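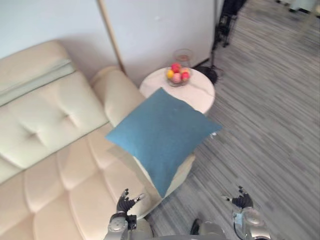 Sofa and side table, lounge at Bronside.

**Bronside Family Respite House: progress report to the Dhanial Fund**

15 February 2019

This report covers the period since our last one in September. It follows the headings in the grant agreement.

**Stays**

The house took in 11 families over the period. Most stayed for two nights, and one stayed for four while a home care package was being set up. We had planned for 14. The shortfall comes from the stretch when the upstairs bathroom was closed and we could only offer the ground floor room. Three families were moved to later dates and none of them canceled.

Referrals still come mainly from the hospital social work team. We had hoped for more from school nurses. We sent them a one-page leaflet before the winter break and have had two calls as a result. We will send it again in the spring with the new phone number on it, as the old number now goes to the fax line.

**Building work**

The bathroom is finished. Zukis fitted the level-access shower and the grab rails and came back once to reseal the tray. Their final invoice matched the quote apart from an extra $200 for replacing a section of rotten subfloor, which we paid out of the contingency line.

The ramp at the back door is not finished. The concrete was poured but the handrail supplied was the wrong height for the slope and had to go back. Families are using the front entrance in the meantime. We expect the right rail in about a month and will send the completion certificate when we have it.

The lounge has been repainted. No grant money was used for this.

**Staffing**

The night cover post is filled. The weekend coordinator post was advertised twice and drew four applicants the second time. Interviews are set for next month. Until then weekend stays are covered by overtime, and the salary line will be slightly under while the overtime line runs over. We would like to move money between the two and ask for your written approval to do so.

**Bookings**

We moved the booking calendar from the paper diary to Plotorora. Staff can now see medication notes and meal requirements before a family arrives. There was one double booking in the first week, caused by an entry copied across to the wrong date. The paper diary has been kept going alongside and will be dropped at the end of next month.

**Feedback**

Families fill in a short form when they leave. The comments that came up most were that the bedrooms are quiet and that the kitchen is short of storage. Two forms mentioned the parking. We have asked the landlord whether the side strip can be graveled.

**Next period**

- Back ramp handrail fitted and signed off
- Weekend coordinator in post
- Second mailing to school nurses
- Kitchen shelving priced

The expense sheet and copies of the Zukis invoices are attached.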